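Penner Users Board > Data Collection > Protocols and Practice
Thread: Acceptance rules for failed and recovered attempts, bimanual fastening set
Posts in this thread: 8

v_grasso
Coordinator, Fastening Working Group
Posted in November, 9:10 am

Members are invited to comment on the draft acceptance rules for the bimanual fastening set before they are adopted. The set covers tabletop tasks performed by teleoperation on two-arm stations, with small enclosures, terminal blocks and hand-held drivers as the principal objects. It presently holds 1,101 episodes. Of these, 143 have been flagged by reviewers because the operator missed a grasp, released a part early or had to begin an approach a second time.

The draft proposes that flagged episodes be removed in full. The reasoning is that a policy trained on hesitation will reproduce hesitation. The draft also requires that each episode begin with both arms clear of the part, and that the part be placed by hand anywhere within reach of both grippers.

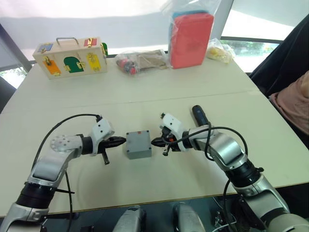
How many starting positions should be used for a single part?

The draft sets a minimum of 8 for each part, spread over the reachable area of the table, with the orientation of the part changed at every placement. A station may use more if time permits. Placements should be written in the session log before recording begins, so that operators do not drift toward the ones they find easiest.

Comments will be received until the end of the month.

Vittoria Grasso

t.aryee
Posted in November, 10:25 am

I thank the coordinator for the draft and must register an objection to the removal rule.

An operator who misses a grasp, backs away and succeeds on the second approach has given us something of value. The learning system will miss grasps of its own. If every recovery has been taken out of the training set, the system will have seen no instance of what to do next. Our experience at the Trurkell site was that the policy trained only on clean episodes would close its gripper on nothing and then carry on with the remaining steps as though it were holding the part.

I would propose three labels in place of one: clean, recovered and abandoned. Only the last should be excluded from training, and even then it should be kept in storage.

Theophilus Aryee

tiziana_amato
Posted in November, 11:40 am

I support the draft as written. Mr. Aryee's point is a fair one in principle, but it assumes that recoveries are consistent. In the episodes I have reviewed, they are not. One operator lifts both arms and starts over. Another nudges the part with the closed gripper until it sits where he wants it. A third waits several seconds while deciding. Taken together these teach the system very little, and the waiting does harm.

If recoveries are to be kept, they should be recorded on purpose, under a written procedure, and stored as a separate set.

Tiziana Amato

liya_abdella
Station Lead, Droltovetti
Posted in November, 1:05 pm

Both of the previous posts concern grasping. I would ask the group to consider tool use as well, where the question becomes more difficult.

A driver held in a gripper can shift during a task without being dropped. The episode may still end with the correct result. Under the draft, a reviewer watching only the overhead view would pass it as clean. The wrist view is where such a shift is most readily found, and I would therefore ask that review of the wrist view be made compulsory for every task that involves a tool.

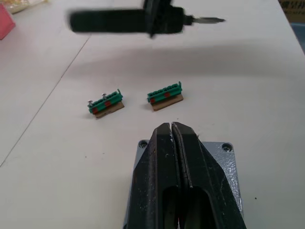 I would further ask that the written instruction attached to each episode name the tool and the part separately. At present our station has 260 episodes labeled only "fasten block." This does not tell the learning system whether the screw was already started, which block was intended or which arm was to hold the driver. We are relabeling them by hand, and the work is slow. It would have been far less costly to write one full sentence at the time of recording.

On the removal rule itself, I lean toward Mr. Aryee's position, with the condition that long pauses be trimmed.

Liya Abdella

tiziana_amato
Posted in November, 1:50 pm

I have no objection to compulsory wrist review. I do object to trimming. Once the middle of an episode is cut out, the arm positions on either side of the cut no longer agree, and the system is shown a jump that no arm could perform. Pauses should either be left in place and marked, or the episode should go.

Tiziana Amato

liya_abdella
Station Lead, Droltovetti
Posted in November, 2:15 pm

That is accepted. I withdraw the word "trimmed" and would substitute "marked by start and end time." Those training the system may then decide how much weight to give the marked portion.

There remains the matter of how a tool is presented at the start of an episode. Our station has been recording upright grasps and sideways grasps of the same driver under one task name. I now believe they should be separate tasks. The wrist motion that follows is different in each case, and a shared name hides the fact that we have many more of one than of the other.
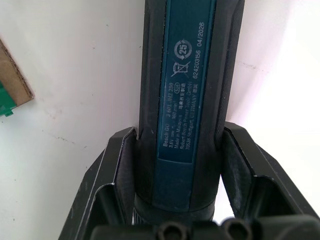 Primo Sala disagrees on the separate task names, and asks that the board record his reasons. Splitting by grasp would leave several tasks with too few episodes to be of use, and a new station would have to learn a longer list of names before its first session. He would keep one task name and add the grasp as a second field, which the Flilteck export format already permits.

t.aryee
Posted in November, 3:30 pm

A second field would meet the need, provided that it is filled in by the operator at the time of recording. Reviewers at our site were asked to add grasp type afterward for an earlier set, and two reviewers given the same episodes often did not agree on where "upright" ended.

I maintain my objection to the removal rule.

Theophilus Aryee

v_grasso
Coordinator, Fastening Working Group
Posted in November, 4:45 pm

The comments received so far will be reflected in a second draft as follows. Wrist review becomes compulsory for tool tasks. Instructions must name the tool, the part and the arm. Grasp type is entered as a second field by the operator. Pauses are marked by start and end time and are left in the recording.

The removal rule is not settled. The flagged episodes will be held apart from the main set — neither deleted nor released for training — until the group has voted. Stations are asked to continue flagging in the usual manner and to retain all original recordings.

Ms. Amato is requested to submit a short written procedure for deliberate recoveries, and Mr. Aryee his definitions for the three labels, so that both may be attached to the ballot.

Vittoria Grasso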